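We use cookies to remember your preferences. Accept | Manage

Home | About | Meetings | Minutes | Contact

Minutes of the Tristircombe Hostel Users' Group
February
Minutes taken by Marion Geddes

1. Apologies
Several, of varying sincerity. The last minutes were agreed once "sheep" had been corrected to "sheets".

2. The Mulik folding service
The group resumed its review of the offer from Chambi, who would lease us one Mulik unit to fold cloths and small towels in the bunk rooms. The price is £256 a month, with a setup charge of £2000. The brochure describes the Mulik as "tireless". It was pointed out that at that price it ought to be cheerful as well.

Chambi wants the folding shown to it by hand first, filmed from head height, and charges nothing for the camera. The trial batch was done with the orange cloths, folded on the orange tray at the white table. Chambi's instructions ask for both hands in view and slow movements. Members felt this would suit the hostel's existing pace of work.

The quoted batch is 3124 clips. The chair asked whether this was a misprint. It is not. Payment for the folder's time was discussed and left out of the quotation by Chambi, whose representative will be asked about it in writing.

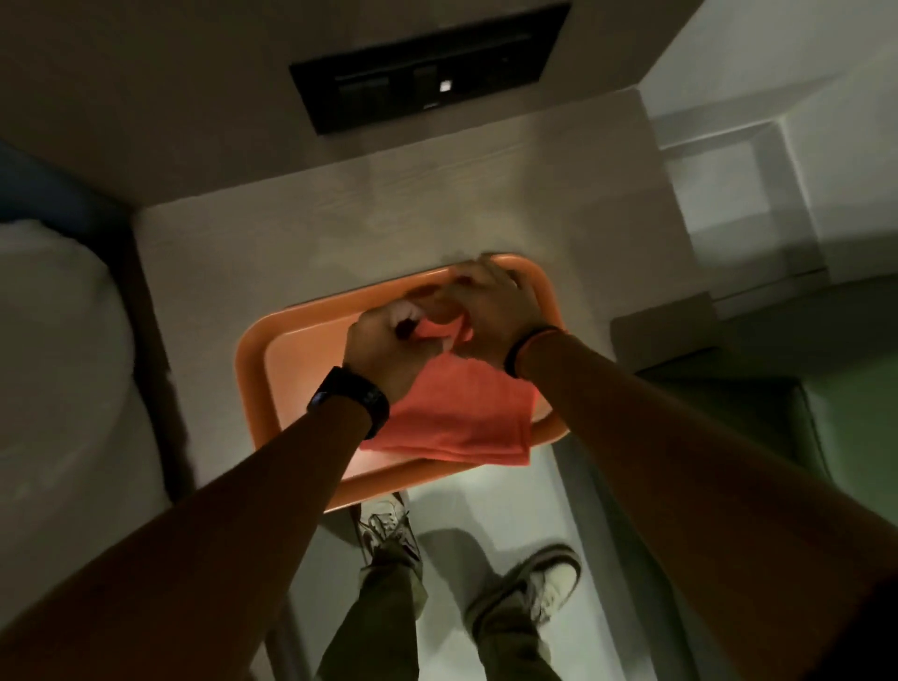 3. What counts as a fold
Chambi's guide allows a half fold, a quarter fold and something called a "free gather", which most of us had been calling giving up. Two members argued for the quarter fold only. A third said guests wipe boots with them regardless. Agreed: quarter fold for the shelf, free gather to be kept in the batch so the Mulik knows a crumpled cloth when it meets one.

The sister hostel at Drilutholm has had a unit on approval for 4 weeks. Their letter was read out. It manages flat cloths well, objects to fringes, and once put itself on charge in the middle of a towel. They are keeping it. The letter did not say why, and the group noted this with interest. 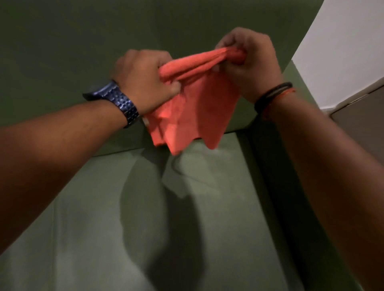

Trial batch: orange cloth held up in both hands.

4. Decision
Carried, narrowly: to ask Chambi for a month on approval at no setup charge. M. Geddes to write, politely, and then again less politely if needed.

5. Any other business
The kettle. Deferred.

Meeting closed at 9.10 pm.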